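Walk-through of the church hall kitchen, 2018-03-04, done after the pancake lunch so everything was in real-life condition (meaning a mess!). Same form as December, my comments after each line. Trudy Goodwin has the clipboard copy if you can't read my ticks.

## Cooking side

- [x] **Range burners light on first try.** All but the back left, which took a few clicks. I cleaned the igniter with a toothbrush and it's fine now.
- [x] **Gas shutoff reachable.** Yes, once I moved the sheet pans. Please don't stack sheet pans there, I say this every time.
- [ ] **Hood filters clean.** Nope. Sticky enough to hold a napkin, I tried it. They need a night in degreaser.
- [x] **Extinguisher charged, pin in, tag current.** Needle in the green. The tag number is 3574, same as on the sheet.
- [ ] **Oven mitts in good shape.** One has a hole right at the thumb. I threw it out, so we're down a mitt until somebody goes shopping.

## Cold side

- [x] **Fridge at 40 or below.** Both thermometers agree, for once.
- [ ] **Leftovers dated.** Well... there was a tub of something orange with masking tape on it that just said "Meesuk." I know that's the takeout place, but it doesn't tell me when! Tossed.
- [x] **Raw meat on the bottom shelf.** Good job, whoever did this.

## Storage and small stuff

- [ ] **Every container has a lid that fits.** This is my big gripe of the day. We have a whole drawer of odd lids left from potlucks going back years, and people end up stretching foil over the soup, and then the soup tips over in the fridge. If it doesn't match a container by the next walk-through I'm putting it in the giveaway box.
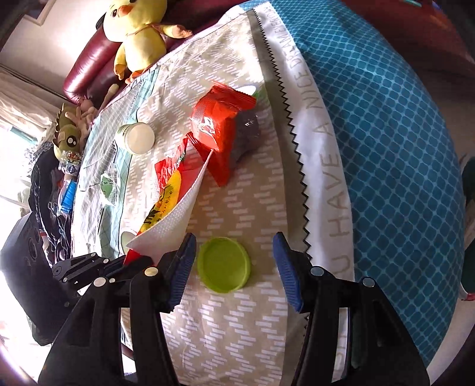
Kittipong Phetsri wrote in the margin that he'd go further and buy one single size of tub for everything, so any lid fits any tub, and he'd keep the dry goods out of opened bags altogether, because the mice found the rice last winter. I'm with him on the rice. On the tubs I'd want to see what it costs first (he circled a 200-count case from Flindutex, and where would we put it?).

- [x] **Cleaning products away from food.** Under the sink, door latched.
- [ ] **First aid kit stocked.** Only 5 bandages left and no burn gel. In a kitchen!

## Exits and floor

- [x] **Back door opens without a key.** Yes, though it drags a little.
- [x] **Exit sign lit.** Yes.
- [ ] **Floor mats flat.** The one by the dishwasher curls up at the corner and I caught my toe on it twice. Flipping it over didn't help.

Still open from last time: the hood filters and the mat. Trudy, can you add burn gel and mitts to your list? I left the key in the usual drawer.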